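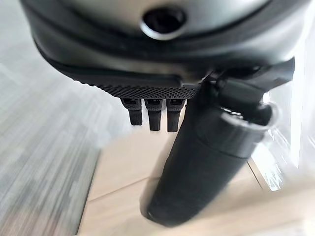
View from the wrist camera, hand in the upper part of the picture, beige wood below.

September, second week of the hand comparison. Started 9.40.

Purpose of today: decide whether we keep the Prasia hands on the arms for the office tasks or go back to the Ollitano two-jaw grippers we used in the spring. Also the first proper use of the wrist cameras with the new Chambi controller, so there are two things changing at once. I know that is not ideal. The controller had to go in anyway.

Setup. Both arms on the Chambi box, firmware as delivered. Head camera and wrist cameras all logging to the same disk. Force limit on the fingers left at the default for the morning and lowered one step after lunch. Teleoperated throughout, no learned policy. The Gurkumex gloves were used for the Prasia hands and the ordinary handles for the Ollitano grippers, so the operator's end isn't the same either. Keep that in mind when reading the times.

Wrist camera first. The mounting puts the hand housing across the whole top of the picture, and a finger comes down diagonally over the part you most want to see. When the arm is moving the background smears badly. Floor stripes turn to streaks, and print on a plastic sheet at the right edge couldn't be read. The near parts are fine, you can make out the fine pattern on the grip strip at one end of it. So focus and exposure are both set for things too close and too slow. Shortened the exposure by one step and turned the gain up. Better for blur, noisier in the shade. Haven't touched the focus ring yet as it is glued and I want to ask before breaking the glue.

Would tilting the camera bracket help? Tried it by hand with the arm powered down. Tilting outwards loses the fingertips before it gains anything useful at the bottom. Moving the camera sideways looks more promising, but the cable is too short for it. Ordered a longer one, part number 2315 in the stores list.

Episode 284 was the last one before the exposure change. Anything numbered above that has the short exposure. Please don't mix them when you pull clips for the blur test.

Then the cabinet task. Low oak cabinet, door opened first, take a file out from under the shelf, hold it clear of the cabinet, put it back. Same task for both sets of hands.
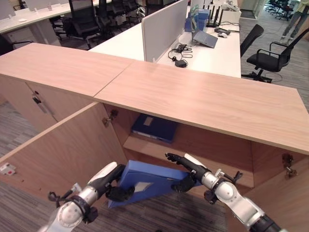 The Prasia hands do this task in a way the jaws never managed. With the Ollitano grippers we had to pinch the file by one edge, and as soon as it was clear of its support it swung about the pinch point and the operator spent the rest of the run chasing it. With fingers you can spread the load. The blue box file comes out tilted between the two hands, and the tilt is worth having, as it lets the lower edge come out over the carpet while the rest is still being worked clear of the shelf. I would write that into the instructions for the operators, tilt first and then draw. Held level, it caught on the front of the shelf more than once this morning.

Problems with the Prasia hands, in no order:

The hands are wide. With both inside the opening there isn't much room, and the right one touched the side near the hinge when the operator turned the wrist. No damage, but the controller read it as a grasp and stiffened the fingers. Needs a threshold.

Cable loop at the wrist stands out further than I'd like. Tie it down closer, leaving enough for full wrist roll.

Glove calibration drifts. By the end of the morning a fully open glove gave a partly curled finger. Recalibrating fixed it. Put it in the start-up checklist and again after lunch.

Lower force limit in the afternoon: grip was still good on the box file. Not tried on anything heavier. The navy binder lying on the shelf would be the obvious next object, as getting fingers under something flat is a different job from gripping something between two palms.

Ollitano grippers, for fairness: quicker to swap on, no calibration, and their jaws block much less of the wrist camera picture. For small stiff objects I'd still choose them.

Decision for now: Prasia hands stay on for files and binders. Small objects wait until the camera is moved.

To do
Longer camera cable, fit when it arrives
Ask about the glued focus ring
Contact threshold in the Chambi config
Flat binder trial, 2 operators, both force settings
Copy today's logs off before the disk fills up

Stopped 16.15, arms parked, controller off.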